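Morning, second coffee, laptop already hot on my knees.

I finally fixed the off-by-one in the letter lookup, which has been sitting on my list since the start of September and which I kept pretending was a calibration problem. It was an index problem! I had the keys stored left to right in one file and right to left in another, and the planner was happily reading whichever got loaded last. So the arm would go confidently, smoothly, to the wrong letter. I spent most of a week staring at joint limits. Joint limits were fine. Joint limits have always been fine.

Anyway. The spelling task. I'm still fond of it, even after this month. You give the policy a short word, there's a little toy keyboard on the table, and one of the arms has to press the letters in order. I like it because you can't fudge it. With pick and place you can sort of shove a block over the line and call that a success, but a key is small and it has neighbors, and if you land between two of them you get garbage or you get nothing.

The thing that ate yesterday was rotation. Up to now I had been spawning the keyboard more or less square to the arm (lazy, I know) and the Fevari planner looked like a genius. Then I opened up the yaw range all the way and success fell off a cliff. The letter detector learned upright letters because upright letters were all I ever fed it. Turn the thing around and M and W trade places, which is kind of a mean trick for an alphabet to play. So I went back through the bad runs and picked out an episode to step through slowly, with the wrist view and the wide view both open on my second monitor.

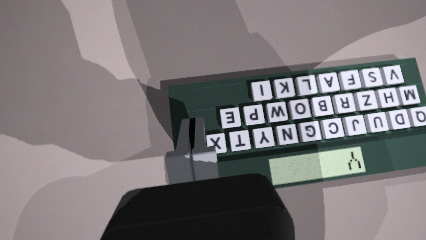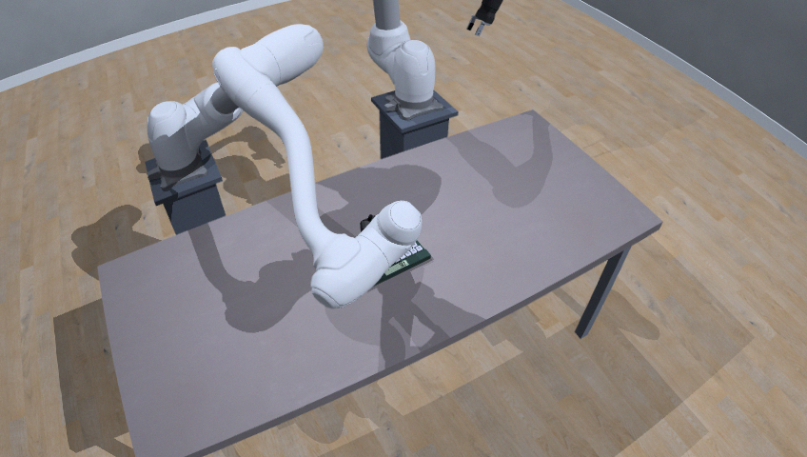

Same episode, wrist camera and then the room camera.

What I wanted to know was whether the detector was confused or the controller was, and for once I did it properly and logged both. The detector was confused. The controller did what it was told, poor thing. On the 317 episodes I reran last night, nearly every miss started with a wrong letter guess, and most of those were M for W or the other way around. N and Z also got muddled a bit when the keyboard sat close to sideways, and that makes sense if you've ever tipped your head and looked at one.

So the plan is to stop asking it to read letters one at a time. The layout doesn't change, so if I can get the pose of the whole keyboard from the outline plus a few keys it's sure of, every other key just falls out of the geometry. I wrote the first half of that before lunch. You fit the corners when you can see them, and when you can't you fit the rows, and then you vote. The voting part is ugly. I have a threshold in there that I typed in off the top of my head and I already know I'm going to forget it's there and curse myself in a month.

Shadows are the other headache. I turned on the heavier lighting randomization in Dromberg because I wanted the wrist images to look less like a tidy render, and well, I got my wish. Some of the shadow borders are sharp enough that the outline fit grabs onto them in place of the keyboard's own edge. I tried masking by color, which helps when the body of the keyboard is a strong color and does nothing at all when the randomizer picks something close to the tabletop. I may just weight the key rows higher. White squares in straight rows are about the friendliest thing a vision person could ask for.

Oh, and the self-occlusion! I always forget how much of the view the gripper eats. When the fingers come in low, the keys nearest them go partly missing, and my old code treated a half-hidden key as a key that had moved. Now it keeps the pose from the last good look and only updates if at least 18 keys agree. Feels conservative but the jitter is gone, and the approach looks much calmer on playback.

Afternoon. Ran a small batch, 60 episodes, full yaw, new pose fit. Better. Not where I want it, but better, and the M and W mixups are basically gone. What's left is mostly pressing too lightly, which is a completely different bug and I refuse to open that drawer today. I did peek, though. The contact stiffness in the Layug config doesn't match the one in my own file and I have no memory of changing either of them.

The Elel build broke again around 2 and I fixed it by deleting the cache, as usual. I should write a script for that. I have written in this diary before that I should write a script for that.

Tomorrow: clean up the voting, rename that threshold to something I'll recognize, and start the overnight run before dinner so I'm not babysitting it at midnight. Also buy coffee, I used the last of it this morning.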